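Moltus Hand-Held Gripper, two-finger
Sold by Gralcombe. Made by Tokley.
In stock. Ships in 48 hours, Friday orders go out the next week.

Hand-held two-finger gripper for recording demonstrations at a table. Same fingers as the Moltus arm-mount version so what you record by hand can be played on the arm without swapping geometry. Squeeze the trigger, fingers close. Let go, they open. No motor in the hand-held one. No air line either.

Most of the mail we get about this one isn't about the tool, it's about how to use it so that the recordings are worth keeping and the arm doesn't do something dumb later on. So the page is mostly that. Specs first, then the rules.

WHAT'S IN THE CASE
13 parts, listed on the card inside the lid. Check them against the card before you call us. The handle, left finger, right finger, one pair of pads fitted, one spare pair of pads, the camera bracket, and then the screws and the small stuff. Camera not included. Bracket fits the usual small action cameras, ask if yours is odd.

Finger body: black plastic linkage, printed
Screw points: brass threaded inserts
Pads: Thampi pads, black, one per finger, replaceable
Trigger: spring return, left or right hand
Finish: bare

Pads are a wear part. They will get nicked, they will go fuzzy at the edges, they pick up pale dust and specks off everything. Normal. See pad rules below for when to swap.

HOUSE RULES FOR USE
These are Gralcombe's rules, the ones we hand out with every Moltus. They don't replace whatever your site already has. If your site rules are stricter, use yours. If you need to meet a formal standard for a robot cell, get it from the people who publish it and read the actual text, don't go off a product page.

Before a session

Look at the inserts. All of them seated, none standing proud. An insert that has started to pull out of the plastic means the finger is done. Don't glue it. We've seen super glue, we've seen epoxy, both come loose halfway through a day and you get a whole afternoon of recordings with a finger that leans.

Screws snug. Snug, not tight. Brass in plastic.

Open and close it a few times. Fingers should come back to the same place each time. If one side lags, there's grit in the linkage, brush it out dry. No oil.

Tips level with each other. Hold it up in front of you and look. If one pad sits higher than the other, reseat it.

Camera bracket locked, and both pads inside the camera's view with the fingers open. All the way open. People check this closed and then wonder why they can't see where the pads went.

Write down the serial of the gripper and which pads are on it. Goes in the session sheet. Takes a few seconds and it's the thing everyone wishes they had later.

The table

Clear it. What stays is what the task needs, plus whatever you have agreed to leave there as clutter. Clutter is fine, clutter is good even, but put it on the sheet. Cups and phones and keys that wandered in are a different matter.

Keep the table edge in mind. Tasks start away from the edge by at least a hand's width. Things get pushed.

Wood, laminate, mat, whatever - any surface is OK as long as you note it. Shiny tops under a bright lamp are trouble, turn the lamp or move the table.

Even light. Overhead and spread out if you can get it. Hard shadows from the fingers right on the object make it tough to tell pad from shadow on dark items.

Floor marking. If the table is inside an arm's reach, mark the reach on the floor and keep the marking in good shape. Tape that is peeling up is worse than no tape, people trip on it and then they stop beleiving it. Replace when it curls.

Arm powered off and locked out when someone is working at that table with the hand-held. Off. Paused doesn't count. Soft stop doesn't count. This one is not up for discussion and we won't help you set up a station that skips it.

During

One person per gripper, one gripper per table. If you want two-handed tasks buy the pair, they come matched.

Start each recording with the fingers open and empty and nothing in them. Hold still for a breath. Then go. Same at the end.

Move at a speed the arm could do. Biggest mistake by far. A person can flick a wrist much faster than the arm will ever be allowed to run next to people, and a fast demo gives you a blurry video and a motion that gets clipped later. Slow is fine. Slow and smooth.

Don't use the free hand to help. If the object tips over, stop, reset, start a new take. No nudging it with a thumb.

Don't pry with it. Not a lever, not a staple puller, not a box opener. Tips of the pads are narrow and they tear.

Don't grip above the weight on the card. Cardboard boxes OK by the flap or a thin edge. A full carton won't fit between the fingers anyhow, push it with the closed tips if the task calls for pushing.

Nothing hot, nothing sharp, no solvents. No food unless the pads are marked for food and kept only for that. Keep two sets, bag them, label the bags.

No faces, no screens, no paperwork in view if you can help it. Before you begin, tell anyone who works nearby that a camera is running. Sign on the door. If somebody walks through, cut the take and mark it.

Breaks. Your grip gets tired before you notice, then the closes get sloppy. Swap the person or stop for a while. The sheet has a column for it.

After

Wipe the pads with a dry cloth. Damp if you must, then let them dry open.

Back in the case with the fingers open. Storing it closed flattens the pads on the inside.

Bad takes get marked, not deleted. A dropped object is useful to know about as long as it's labeled dropped. Leave the label plain: dropped, slipped, bumped, wrong start. No essays.

Report anything that broke, even small. Same day.

PADS - WHEN TO SWAP
Small nicks, fine. Fuzz along the edge, fine. Specks, fine.
Swap when a nick goes through to the plastic. Swap when a corner is missing. Swap when the pad turns on its seat if you push it with a finger.
Always both at the same time. One new and one old pad don't grip the same and you will see it in the data even if you can't feel it.
Never swap in the middle of a task set. Finish the set or scrap it.
Only Thampi pads please. Others fit, sort of. The thickness is different so the gap is different, and then your hand-held doesn't match your arm any more, so why did you buy a matching set.

CARRYING OVER TO THE ARM
Rules for when the recordings go onto the arm-mount Moltus.

Same pad type on both. Check before, not after.

First run with no object on the table. Second run with a light one, something you don't mind losing. Then the real one.

Reduced speed for all first runs, with someone at the stop button and that someone is not also looking at a laptop.

Everybody outside the floor marking. Yes the person who wrote the code too.

Keep a risk sheet for each task, not one sheet for the station. Picking up a sponge and picking up a glass are not the same risk. If the object changes, new sheet. If the table moves, new sheet.

Have the sheet signed by somebody who did not do the setup.

COMMON MAIL

Can I paint the fingers? Please don't. Paint gets in the linkage, and the color change matters if you are mixing recordings with another gripper.

Can I print my own fingers? Tokley puts out the drawings for buyers. You can. Then it's your part and your responsibility, and our warranty covers the handle only. Inserts have to go in hot and square, practice on scrap.

How many takes per task? Depends on the task, can't tell you. More spots on the table beats more takes in the same spot.

Left handed? Works both ways. Turn the trigger guard around.

Can kids use it? School sets have gone out, yes. An adult at the table, arm off, same as anyone.

My fingers point inward slightly when open, is that a fault? No. Built that way. They come parallel as they close. If they DON'T come parallel send us a photo from the front.

Do you have the session sheet in other languages? Not yet. Spanish in May.

WARRANTY AND RETURNS
Handle and trigger, 13 months from delivery. Fingers are covered against inserts pulling out under normal use, same period. Pads not covered, wear part. Send it back clean and in the case, and please put the card in, the card has your serial on it. Not responsbile for cameras left on the bracket. Take the camera off.

Repairs go through Gralcombe, don't mail anything to Tokley direct, they just forward it and you lose a week.

ORDERING
Single, matched pair, or school set. Spare pads in bags of one pair. Spare inserts and screws sold together. Blank session sheets and risk sheets are free, ask for them with the order and we'll drop a pad of each in the box. If you are replacing an older gripper tell us which one, the camera bracket changed and the old one doesn't lock on the new handle.
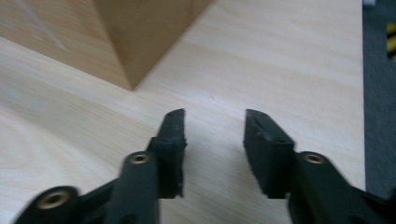

Older brackets can be traded in with any order, put it in the notes box at checkout.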